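Do I need a subscription for soup?

I have been getting the Jikidik recipe box for 13 weeks now, which is 11 weeks longer than I meant to. The first 2 were half price. After that I kept forgetting to cancel, and I suspect that forgetting is where most of their money comes from.

The food is fine. I want to be fair about that. The lentil thing with lemon was good enough that I have made it again from my own cupboard, and it cost me a good deal less. What I don't believe is the rest of it. The leaflet says each box "frees up your evening". Mine did not. I still stood there chopping an onion, and then I had a pile of tiny sachets to sort into three different bins. One of them held a single spoonful of cumin. I own cumin.

Then there is the waste argument, which every one of these firms leans on. You only get what you need, so nothing gets thrown away. Perhaps. I would like to see who worked that out and whether they counted the ice packs. I have a drawer of ice packs.

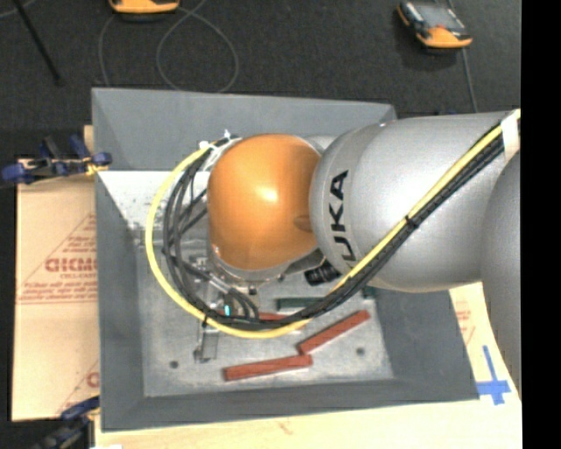 I did try a rival, Quansah, for a fortnight in January, mostly out of spite. Same onions, smaller portions, and an app that wanted to know how each meal had made me feel. Full, mostly. Once, not full. There was no button for either.

My sister swears by hers and says it stopped her ordering takeaways. I can see that. If the choice is between a box and a curry every night then the box probably wins. But I was never ordering a curry every night, I was having beans on toast and quite enjoying it.

So I have cancelled, or at least I think I have. It took four screens and an offer of 20 per cent off to get there, and the last page said my account was "resting" – whatever that means. If a box turns up next week I'll let you know what was in it.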